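Ustent Publishes Handling Rules for Two-Armed Robots, Asks Vendors to Stop Quoting Best Runs

DALEN, 30 October 2024 — Ustent today released its first set of working rules for two-armed robots that move large parts on and off carts. The rules run to six pages. They are voluntary, and Ustent does not claim that signing them makes any machine safe.

The group began drafting in August after reading through 603 trial records sent in by member shops. Only 57 of them said what the second hand was doing while the first one held the part. The rest reported a pass or a fail and left it there.

"A success rate with no conditions attached is advertising," said Sorin Grgić of Ustent. "We have printed plenty of it ourselves."

Under the new rules, a shop must log every grip, including one-handed holds, along with the glove or finger covering in use and whether the part hangs past the edge of its support. Runs stopped by a person count as failures. Carts with wheels must be locked or blocked before an arm makes contact.

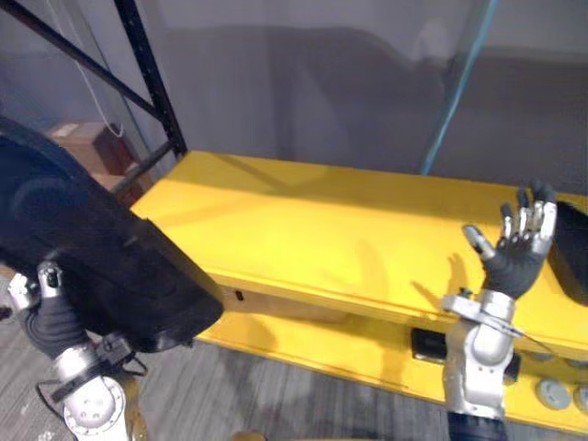

Woteo doubts that small shops will keep logs this detailed for long, and it told Ustent in writing that a rule with no outside check will be followed mostly by the people who need it least. It wants spot audits within two years.

Ustent agrees with the first point and has no budget for the second. Demel will try the rules on its own line and has agreed to release its logs — bad days included.

The full text is free on request from the Ustent office in Dalen.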